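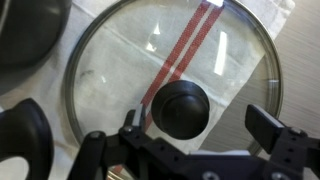

Duyên Lâm wrote in a reply to our first report that a lid is the last thing to be washed and the first thing to be in the way, and that any study of kitchen towels should begin with it. We took this advice in the second part of the work, which was done in the shared kitchens of Sandholm in October.

Figure 3. Glass lid with black knob, laid on a white towel with red stripes.

3.2 Flat towels as a resting place

In the household diaries, the towel had two main uses. The first was the one for which it is sold, to dry things by hand. The second was to make a soft place on the counter where washed things could stay for a time. Many diary writers did not have a separate word for this second use. They wrote only "on the towel," in the same way as other people write "in the rack."

Lids were put on the towel more often than any other part of the cookware. In the 1,914 diary entries that we could read fully, they come before pots, bowls and cutting boards. A round glass lid, such as the one in Figure 3, does not stand well by itself, and several racks in the Perden homes had slots too narrow for the knob. The lid was then laid down flat. With the knob up, the whole rim touches the cloth. With the knob down, the lid leans to one side, and the inside is open to the air. The diaries show no agreement on which way is better, and in four homes the two ways were both used by members of the same family.

The choice of towel was less free than we expected. Striped towels were often kept for dishes and plain ones for hands, but the rule could also be the opposite. One diary from the Lò building says: "Red stripes is for glass. My mother had it so, and I do not change it." Such rules were rarely explained to guests, who took the nearest cloth.

We did not ask how long a lid stayed on the towel, and this is a weakness of the diary form. The interviews give a partial answer. Seven persons said that the lid stays until the towel is needed for something else. For the Kanance homes, where counters are shorter, see Section 3.4.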